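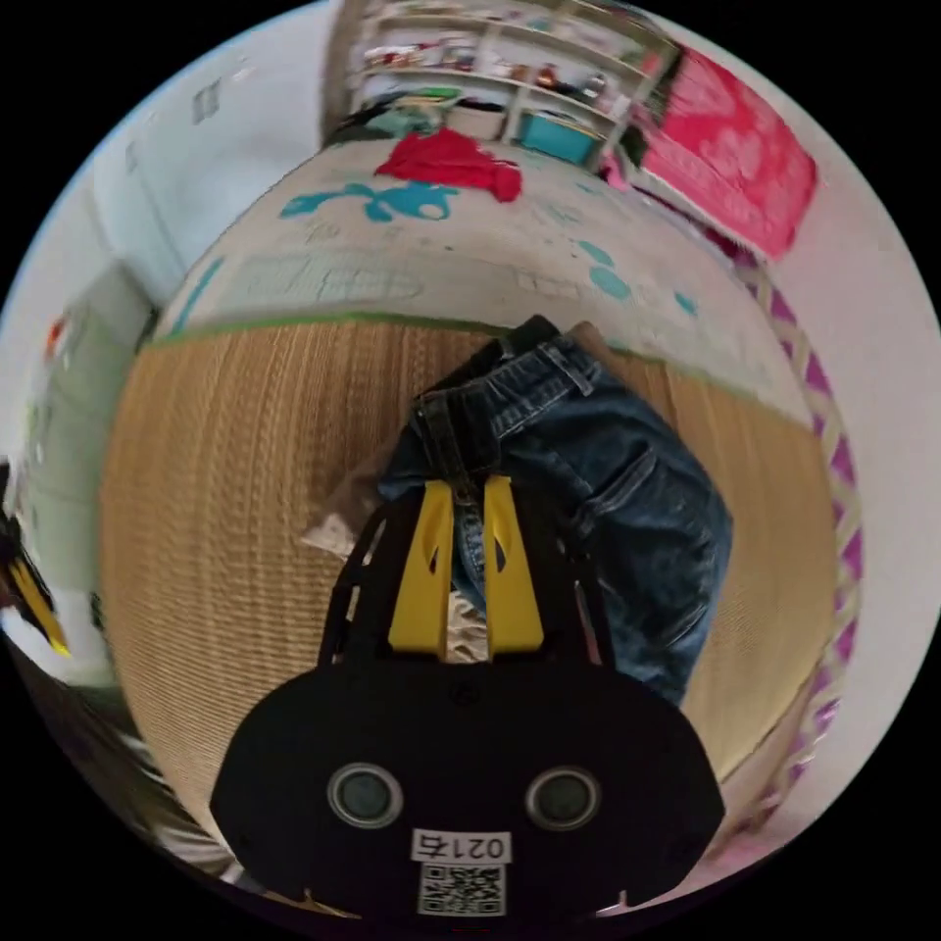 Folding and sorting log, mat station
November, started 8:30

Carried on with the denim trial from the previous entry. Aim is unchanged: settle on one fold for jeans that survives being stacked and pulled out again, and write it down well enough that whoever takes the next batch can follow it without asking. Working on the floor on the woven mat, as before. The table is too narrow for long inseams and the legs hang off the end, which drags the waistband out of line before the first crease is set.

Mat. Tan weave, purple and white border down one side. I use the border as the straight reference. Waistband square to the border, outer seam parallel to the weave. The weave lines are close enough together to show a skew of a finger's width over the length of a leg, and that is as fine as I need. The mat grips denim slightly, so the underside leg stays put when the top leg is brought over. On the bare floor the whole garment slides. Tried it again this morning to be sure and got the same result.

Load. Mixed pile from the Funderstead bag. Dark blue denim, a few light cloths, reds kept separate. Reds go on the gray floor beyond the mat until their own turn. They don't need to be flat at that stage. One red cloth shed color on a damp white towel in the last batch and I am not repeating that.

Procedure as it now stands:

1. Empty pockets. Check the coin pocket too.
2. Close button and zipper. An open fly gives a lump at the front that carries through every later fold.
3. Hold by the waistband, one shake, lay face down on the mat with the back pockets up.
4. Left leg over right, pockets outside. Line up the outer seams first and let the inseams fall where they want.
5. Tuck the crotch point in so the long edge is straight.
6. Hem up to just below the back pocket.
7. Fold again to the waistband. Press with a flat hand from the fold toward the open edge.

Step 5 is new. Without it the triangle sticks out of the stack and catches on the next pair. Step 6 used to read "fold in half", and that put the hem on top of the waistband, where two thick seams meet. The packet rocked. Stopping short of the pocket spreads the seams out and the packet lies flatter.

Tried thirds against the hem-to-pocket fold on the same pair. Thirds is quicker, but the packet comes out long for the shelf and the front edge hangs over. Hem-to-pocket fits with room to spare at the back. Staying with it.

Bunched starts. If a pair lands on the mat already bunched, do not try to work the fold from there. Find the waistband by the belt loops, pick up, shake, lay down again. I spent most of an hour trying to flatten from the bunched state by pulling at hems and it took longer every time. The belt loops are the easiest thing to find by touch, the back pocket seams second.

Light cloths. These go in quarters, edges inward. They get under the denim and travel with it if they are not cleared off the mat first, so clear them first. Found one folded inside a leg at 10:15 and had to open the packet.

Stack test. Stacks of 30 would be silly on this shelf, but the Pasero sheet asks for a drop test on the fold itself, so I cycled one pair: fold, place, pull out, inspect. Did 30 cycles. The packet opened at the hem on 2 of them, both early, both before I started pressing toward the open edge. None after that. I would call that good enough to write up.

Running total of folds in the log, all garments, is 2,176. Visser wants 3,000 before the sheet is frozen. At the present rate that is about 2 more weeks, less if the towels come in together.

Storage. White shelving at the back of the room. The shelves still have the small stuff on them and it needs consolidating before there is a clear run for denim. Turquoise box on the lower level stays where it is. Proposed layout: denim packets with the folded edge facing out, so that a single pair can be gripped and drawn without lifting the rest. Cloths on top of denim only if the stack is low. Reds in their own place, still undecided.

Floor. Blue marks on the gray are paint. I rubbed the big one with a damp rag and again with a dry one and got no color on either. Still, whites stay on the mat.

Open points:

Stretch denim. All of the above is for the stiff kind. The one stretch pair in the Cetitz bag would not hold the second fold and I set it aside. May want rolling.

Mat border. If the mat is turned around the reference side changes and the left/right wording in step 4 gets confusing. Either mark the mat or rewrite the step in terms of "near leg" and "far leg". Leaning toward the rewrite.

Damp hems. Two pairs had hems still cool to the touch. Hung back up, not counted in the total.

Stopped 12:10. Reds next, then the rest of the light cloths.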